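## Sand faults on the yard hauler

Workshop notes, Dernov unit, revised December.

The hauler stopped on the outbound run with a drive fault on the left rear motor. It had logged 185 hours. Dry sand packs between the wheel hub and the seal, and the motor draws more current until the controller trips. 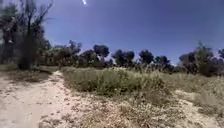
Switch off and pull the battery key before touching a wheel. A tripped controller can reset and drive without warning. Brush the hub dry. Do not use compressed air, which pushes grit past the seal.

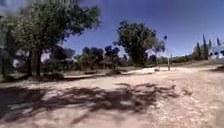 Can the fault be cleared from the remote? It can, but the motor will trip again within a few yards if the hub is still packed.

Check the wheel by hand. It should turn freely with no grinding. Replace the seal if the lip is nicked, and torque the hub bolts to 9 foot-pounds.
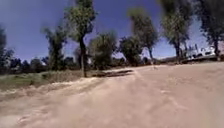
Valentyna Semeniuk writes that her unit tripped the same way with clean hubs, and the cause was a chafed motor lead under the deck plate. Look there second.

On loose ground, limit speed to 11 percent for the first test run and stand behind the machine, within reach of the stop button. 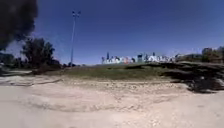

*Open sandy ground with a shallow curved rut, white buildings beyond.*

Log the peak current after each run.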